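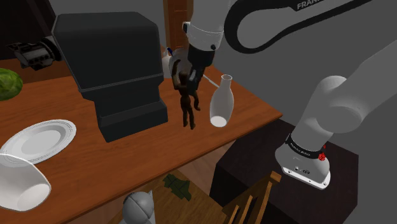
A wooden table with a reddish-brown top.

I've got a bee in my bonnet about kitchen tables. Specifically, I think we should stop being so precious about them!

My mum ate, sewed, did the bills and cut our hair at hers, and it looked like it. Rings from mugs, a dent where my brother dropped the iron, biro from my spelling homework (you could still read "necessary", spelt wrong). I loved that thing. Then last November I went shopping for one of my own and came home in a proper sulk.

The nicest one I saw cost £1,772, and it came with a leaflet. No hot cups. No damp cloths. No direct sunlight, which in my flat would mean eating in the hall. The chap in the shop said most people buy a cover for it. A cover! So you pay all that money for lovely wood and then have your tea off wipe-clean plastic.

My friend Jhair Montoya reckons I'm being daft, and that looking after things is a kind of respect. Fair enough, oil it once a year. But I'd sooner have three good scratches and a story for each of them.

I bought a second-hand one in the end. It wobbles a bit, and there's already jam on it.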